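私たちについて

Parcombeは、ロボットを動かすソフトウェアの会社です。ロボット本体は作っていません。認識、動作計画、制御、それから現場で使う調整ツールを書いています。社員は11人で、うち7人が開発をしています。

最初にお断りしておくと、私たちは「AIで何でもできる家事ロボット」という言い方をあまり信用していません。展示会の動画はたいてい一番うまくいった回です。私たち自身も昔そういう動画を作りました。問い合わせは増えましたが、そのあとの打ち合わせで期待を下げる作業に追われ、懲りました。

会社のはじまり

創業者のPiyumi Thambiahは、もともと産業用アームの軌道計画を書いていました。固定された台の上で、同じ部品を同じ向きでつかむ仕事です。それを家庭用に持っていけると考えて独立し、最初の一年でほぼ書き直しになりました。布は毎回形が違います。ベッドの角は丸く、シーツと壁は同じような白で、深度センサーの値は黒い服の上で穴だらけになります。

二年目にTahsin Marikarが加わり、認識と計画を別々に作るのをやめました。認識側が「ここは自信がない」と言えば、計画側は手を遅くするか、見る角度を変えるか、止まります。地味な仕組みですが、今の製品はほとんどこの考え方の上に乗っています。

いま取り組んでいること

主な題材は寝室の片付けです。服や布を見つけ、手を届かせ、かごに入れる。文章にすると一行ですが、対象の境目を決めるところからもう怪しくなります。重なった布を一枚と見るか二枚と見るかで、手の出し方がまるで変わるからです。赤と白の布なら色で分けられても、黒い服のひだの奥はカメラだけではよく分かりません。五本指の手をベッドの脇に寄せるときは、腕と側面の距離も同時に見ておく必要があります。

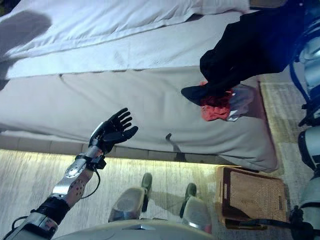
製品

Tonar
認識と動作計画をつなぐ中核のライブラリです。物体ごとに確信度を持ち、それを計画の制約として渡します。しきい値を自動で決める機能はありません。試作はしましたが、部屋が変わるたびに外れたので外しました。

Levport
記録と再生のためのツールです。関節角、指令値、カメラ画像を同じ時間軸に並べ、失敗した動作を後から追えるようにします。正直なところ、お客様に一番喜ばれているのはこちらです。学習モデルの更新より、ログが読めることのほうが早く効く現場は多いと思います。

評価のしかた

社内の評価には19の試験項目があります。そのうち4項目は「何もしないのが正解」の課題で、たとえば人の手が布に触れている間は待つ、といったものです。成功率だけを一つの数字で出すことはしません。部屋、照明、布の種類を書かない成功率は、比べようがないためです。導入をご検討の際は、他社の数字についても条件を確かめることをお勧めします。私たちの数字についても同じようにしてください。

お引き受けしないこと

・公開デモのためだけの動作作成
・停止機能を無効にした状態での運用
・ログを残せない環境への導入

採用とお問い合わせ

制御か認識のどちらかを深く書いてきた方を探しています。両方できる必要はありません。面接では実際の失敗ログをLevportで開き、一緒に原因を考えてもらいます。見学は午後2時からで、その日のロボットの調子によっては、止まっているところを長くご覧いただくことになります。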